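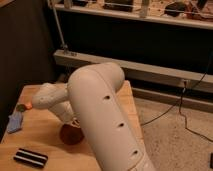
White robot arm over a wooden table

4. Setting up Clonier on your page

Welcome to the fun part! By now you should have the Clonier files unpacked in your project folder (section 3 covers the download and the folder layout). In this section you'll add the script to a page, mark up your first repeating row, and get an "Add another" button working. Clonier takes any block of form fields and lets your visitors make fresh copies of it, with the names, ids and labels renumbered as they go. If you've ever written that renumbering by hand, you're going to enjoy this.

Before you start

You need jQuery on the page already. The slim build won't do, as Clonier uses the animation methods when a row opens or closes. You also need a form with at least one group of fields you'd like people to repeat: guests, phone numbers, items on an order, whatever you fancy.

4.1 Add the script

1. Copy clonier.js and clonier.css into the folder where you keep your other scripts and styles.
2. Link the stylesheet in the head of your page.
3. Load jQuery first, then clonier.js, just before the closing body tag.
4. Open the page and type jQuery.fn.clonier in the browser console. You should get a function back. If you get "undefined", the script hasn't loaded or jQuery has been loaded a second time further down.

Note: A second copy of jQuery wipes out every plugin attached to the first. Themes and page builders are fond of slipping one in, so search the page source for it before you go hunting elsewhere.

4.2 Mark up your row

1. Wrap the fields you want repeated in one element and give it the class clonier-row.
2. Put that element inside a container with an id, such as guests. Only rows should live directly in the container.
3. Add a pair of square brackets with a zero between them to each field name, so guest_name becomes guest_name[0].
4. Give each field an id ending in a hyphen and a zero, and point its label at that id.
5. Place your button outside the container and give it the class clonier-add.

That's all the markup there is! When a row is copied, Clonier finds the zero in each name and id and swaps in the next number. Labels follow along, so clicking the text still puts the cursor in the right box, and screen readers announce the right field.

Caution: Don't use the same id twice in your starting row. Clonier will faithfully copy the mistake into every new row.
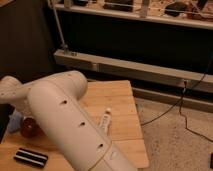

The arm and tabletop, with the row of small holes along the link

4.3 Switch it on

1. Below the script tags, call clonier() on your container once the page is ready.
2. Pass in the button with the addButton option.
3. Set min and max to the fewest and most rows you'll allow. We set min to 2 on the Rinbridge demo form, where every booking needs a pair of players.
4. Set speed to the length of the opening animation in milliseconds. The default is 200, and 300 feels lovely on longer rows. Use 0 to turn the animation off.
5. Reload and press your button. A new, empty row should slide open under the last one.

Press it a few more times — it's very satisfying.

Note: Clonier clears text boxes, unticks tickboxes and resets drop-down lists in each new row. To keep a value, add data-keep="true" to that field. Ah-rin Song suggested this one for country lists, and it has become the option we use most ourselves.

4.4 Let people remove rows

Each row can have its own remove button. Put a button with the class clonier-remove inside the starting row and it will be copied with everything else. It hides itself when the form is down to the min number of rows.

By default the rows close up and renumber after one is taken out. If your server needs the original numbers, set renumber to false. The gaps will then stay, and your server code should cope with a list that jumps from one number to a later one.

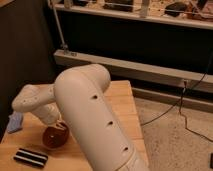 Remember to set type="button" on both the add and remove buttons. A plain button inside a form submits it, and your visitor loses the lot!

4.5 Run your own code when a row is added

Clonier fires an event called clonier:added on the container, and passes you the new row. Listen for it to start up anything that needs attaching to fresh fields, such as a date picker or the Engebretsen input masks. There is a matching clonier:removed event, which fires once the closing animation has finished.

Caution: Start your date picker inside the event, never on the starting row before Clonier is switched on. A copied picker tends to open under the wrong field. Tanko Nwosu has put a working version in the demos folder, under ollimton, and you're welcome to lift it whole.

Large forms

The max option goes up to 200. Past that, adding a row gets sluggish on older phones, and a file upload is kinder to everybody. Section 5 covers nested rows, where a repeating row holds another repeating row inside it.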